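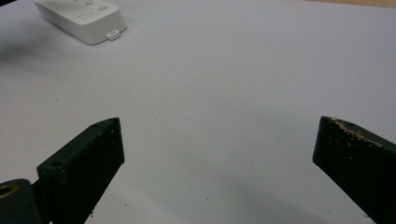 A Zarkuteck vai deixar de enviar pilhas descartáveis com os aparelhos de climatização que vende no país. A mudança começa em janeiro e acompanha a abertura de pontos de coleta nas lojas da rede Trendeo, segundo comunicado divulgado em 13 de dezembro de 2023. Entram na lista os acessórios que costumam ficar anos esquecidos em cima de uma mesa, como aparelhinhos brancos de mão com botões redondos, além de termostatos sem fio e campainhas. Quem comprar um produto novo receberá um vale para retirar pilhas recarregáveis em qualquer loja participante.

A coleta será feita em 22 lojas na primeira etapa, a maior parte em cidades do interior. As caixas ficarão perto dos caixas e aceitarão pilhas de qualquer marca, nos tamanhos palito, pequena e média, além das do tipo botão. Baterias de celular e de carro não serão recebidas.

O transporte ficou a cargo da Wirent, que já recolhe lâmpadas e cartuchos de impressora na região. As pilhas seguirão para um galpão de triagem, onde serão separadas por composição antes de irem para a reciclagem. A empresa informou que o caminhão passará pelas lojas a cada 30 dias e que o intervalo poderá ser reduzido nos endereços de maior movimento.

Um teste feito em duas lojas durante o segundo semestre recolheu 231 quilos de material. "Esperávamos bem menos. Muita gente trouxe sacolas com pilhas guardadas na gaveta e não sabia onde entregar", disse Omprakash Solanki, gerente de operações da Wirent.

O vale não tem custo para o cliente e vale por um ano a partir da data da nota fiscal. O carregador não está incluído e será vendido à parte. A Zarkuteck diz que negocia com a Joshi, fabricante das pilhas recarregáveis, um desconto na compra do conjunto, mas ainda não há preço definido.

Jyoti Bansal, responsável pela área ambiental da Zarkuteck, afirmou que a segunda etapa depende do resultado dos primeiros meses. O plano prevê levar as caixas também a assistências técnicas autorizadas, que hoje são mais de 200.

Até lá, os produtos que já estão nos estoques continuarão saindo com as pilhas comuns na embalagem. A relação das lojas participantes será afixada nas unidades da Trendeo e publicada no site da rede antes do início da coleta.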